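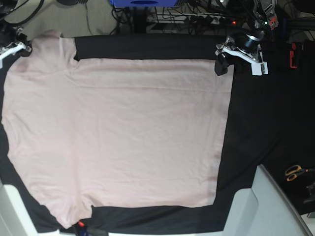

From: Sorcha Rennie
To: Jorkley swap list
Date: 29/01/2025
Subject: Re: shirts for the Alside table, how are we folding??

Quick answers, I'm on my lunch and have to run at 2.

Wilma Munro wrote:

> Hi all. I have the T-shirts from the October swap in bags in my hallway
> and would like my hallway back. Before I start, can someone tell me
> 1) are we folding or rolling, 2) which way up do they go on the table,
> 3) what happened to the labels and cords and so on that were in the
> McIver box. Also are we keeping the plain ones? There are a lot of
> plain ones. Hongmei says rolling is faster. — Wilma

Folding. Sorry Hongmei. Rolled ones came undone every time somebody dug through the pile last year and we spent the whole afternoon re-rolling.

How I do it, for the short sleeved ones anyway:

1. Lay it out flat on a dark cloth, black if you've got it. Pale pinks and creams show up much better and you catch the marks before they go out. Smooth from the middle, hem first. Lay it sideways to you if the table is narrow, hem to one side and neck to the other.

2. Sleeves in, then sides to the middle, then hem up to the neck. Small creases don't matter. I'm not ironing 91 shirts and neither are you.

3. Size sticker on the outside, bottom corner. Not on the neck, it leaves glue.

4. Stack by size and stop at a pile you can lift with one hand. Taller ones slide over in the car.

Plain ones — yes keep them. They go first, the kids' printing group takes whatever is left. Anything with a stain that won't shift goes to Baltasar for rags.

Now the odds and ends. I haven't sorted the McIver box, so no promises on what's in there. For small stuff in general:

- Cords and cables. Coil each one seperately and tie it, don't leave them lying in loops across the table or they all come up together.

- Anything with a label on it goes label up, even if you can't make sense of the letters. Bright colors to one side, dark things to the other. Small dark bits vanish the minute the light goes.

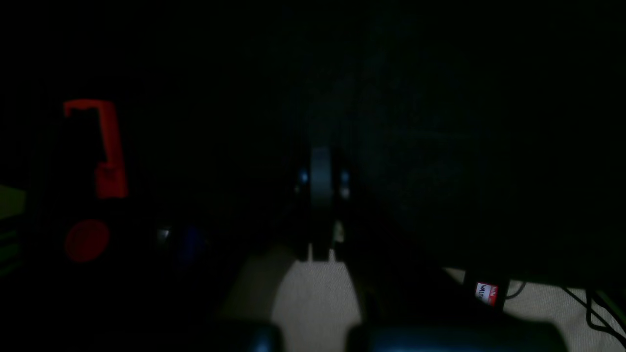 - Light. Bring a lamp. Sudheer has two clip-on ones and said we can have them, someone needs to ask him nicely for the bulbs too.

And please do the sorting before dinner, the far end is hopeless after dark.

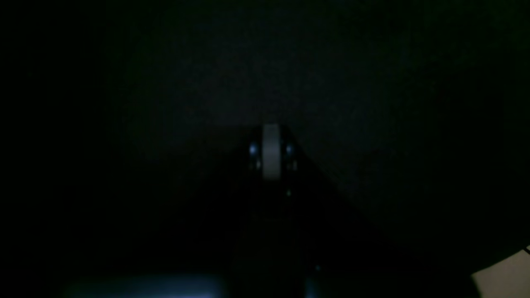 Still need from you lot: the Dukeo crates back (I have 40 stickers left and no crates), and whoever has the key to 514, tell Wilma directly, don't reply all.

Got to go, will check tonite.

Sorcha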